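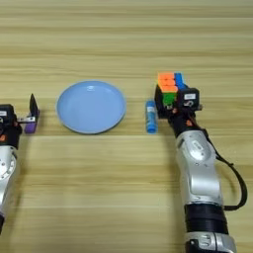

gantry_left: Khattak's talk at the Stumbridge open day put the cycle at 40 seconds per object. Is that with both arms moving?

Forums – Events – Members – Search

torque_nm: Both, yes. I stayed for 2 sessions and thought the pace was fine for a bench demo.

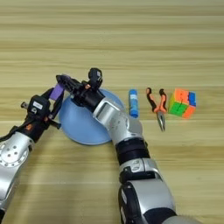
pellworth: Fine for a demo, but too slow for kitting. Prarnton quoted us some 6 seconds on a single arm.

torque_nm: With fixtures, presumably. Different job.

pellworth: Granted – I'd still want the error rate first.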